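Follik Storage Cabinet - Care and Setup

Section 6: Wiping Down Panels and Surfaces

1. Take everything off the surface before you start.

2. Mix a little mild dish soap into warm water. Wring the cloth out well.

3. Wipe the white panels from top to bottom, then dry them with a second cloth.

Note: Light gray surfaces show streaks - change the water when it turns cloudy.

CAUTION: Do not use scouring pads or bleach.
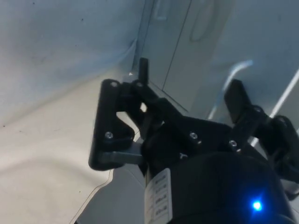

Reader comment: I skipped the second cloth on my panels and got water marks along the bottom edge. Dish soap and a dry towel took them off.

4. Leave the doors open until the edges are dry.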